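Laundry talk, speaker notes, Darren Mellor. Slot is 20 min incl questions, DON'T run over again

Opening. Thank organisers. Say who we are: Skimadau, small team, we collect demos for the Lirno arm. Not a theory talk. If you want maths go next door.

First point: everyone wants to hear about the model, hardly anyone asks where the examples came from. Ours came from people doing washing. 900 episodes so far, collected in peoples homes, in and out of the machine.

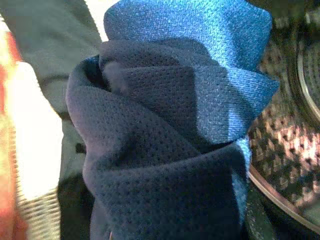 4 min read

Wrist view, pause on it. Blue mesh against the finger, drum rim behind. Ask the room: where does one fold end and the next begin? Let them squint. Mesh is a pain, bright on the lit side and nearly navy in the shadow, so anything leaning on colour splits one item into two. Our first labels did exactly that. Gill caught it in August, we relabelled the lot.

Then the numbers, slowly:
- 900 episodes total
- 499 kept after review
- 3 operators
- 6 homes

Someone will ask why so many tossed. Mostly bad starts, operator already half way through the grasp when recording kicks in. Some dropped sync. Skirnix (our logging tool) now refuses to start untill the arm has been still for a bit. Boring fix, best one we made.

Operators. Get them to be a bit messy. Early on we told them to be neat and they all grabbed the same way, the policy learned one grasp and fell over on anything else. Now: no tidying the pile first, no redoing a fumble. Keep the fumble, keep the recovery. Recoveries are gold.

(water) 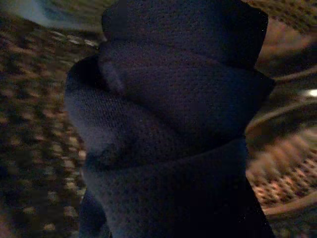

Labelling rules come next, keep it short. One label per grasp, not per garment, and the labeller can write "unsure". We fought about that for weeks. Gill wanted a forced choice, I wanted the option, I won. Look at the dark navy knit, folded over itself so many times you can't honestly say sock or cloth. Forced choice there is just noise in the training set. Unsure goes to a second person, then stays unsure if they can't tell either.

Also blur. Don't throw out blurry frames by default!! The arm will see blur when it's running so it needs to see it in training. We only drop an episode if the whole thing is mush.

Homes vs lab, if time. Lab data looked lovely and taught us very little. Different floors, different light, different baskets, go and get it.

What I'd do over: write the label guide before episode one. Pay operators for the tossed episodes too (we do now). Back up the drive every night.

Questions. Likely ones: can we have the data (not yet, consent forms), does it fold (no), does it pair socks (no, stop asking). Leave contact slide up.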